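3.2 자극 제작 및 절차

본 연구에서는 렌더링 이미지의 명도 대비가 관찰자의 윤곽 판단에 미치는 영향을 살펴보았다. 선행 연구는 대체로 단순한 기하 도형을 사용하였으며, 어두운 무광 표면처럼 면과 면의 경계가 약하게 드러나는 물체는 충분히 다루지 않았다. 이에 따라 자극은 가구, 주방 용품, 공구, 기계 부품 등 여러 범주에서 선정하였고, 모든 장면은 렌더링 도구 Irnari로 생성하였다.

자극 이미지는 총 218장이다. 각 이미지는 주된 물체의 평균 명도에 따라 저명도, 중명도, 고명도의 세 집단으로 분류하였다. 분류 기준값은 예비 실험에서 정한 것을 그대로 적용하였으며, 집단 간 이미지 수의 차이는 분석 단계에서 가중치로 보정하였다. 저명도 집단에서는 모서리의 하이라이트가 윤곽을 구분하는 주요 단서가 된다(그림 3).
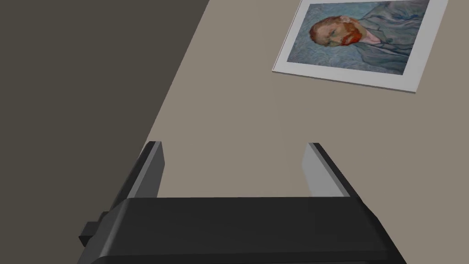 그림 3. 저명도 집단의 렌더링 이미지. 검은색 그리퍼 몸체의 위쪽 모서리를 따라 옅은 회색 하이라이트가 나타난다.

실험에는 Brestau와 Mirden 두 지역에서 모집한 성인 48명이 참여하였다. 참가자는 모두 정상 시력 또는 교정 정상 시력을 보고하였고, 색각 검사를 통과하지 못한 지원자는 모집 단계에서 제외되었다. 실험은 조명을 통제한 암실에서 개별적으로 진행하였다. 모니터는 매 회기 시작 전에 보정하였으며, 참가자의 머리 위치는 턱 받침대로 고정하였다.

참가자는 화면에 제시된 이미지를 보고 표시된 두 지점이 같은 면에 속하는지를 판단하여 키보드로 응답하였다. 두 지점의 간격은 집단 간에 차이가 없도록 조정하였다. 본 시행에 앞서 연습 시행을 40회 실시하였고, 연습에 사용한 이미지는 본 시행에 포함하지 않았다. 제시 순서는 참가자마다 무선화하였으며, 피로를 줄이기 위해 구획 사이에 휴식을 두었다. 응답의 정확도와 반응 시간은 기록 프로그램 Memon으로 저장하였다.

반응 시간 분석에는 정답 시행만을 포함하였다. 분포가 오른쪽으로 치우쳐 있어 로그 변환을 적용한 뒤 선형 혼합 모형으로 분석하였다. 명도 집단은 고정 효과로, 참가자와 이미지는 임의 효과로 설정하였다. 정확도는 동일한 구조의 로지스틱 혼합 모형으로 분석하였다. 모형이 수렴하지 않은 경우에는 이미지별 임의 기울기를 먼저 제거하였다. 집단 간 사후 비교에는 홀름 방법으로 보정한 유의확률을 사용하였다.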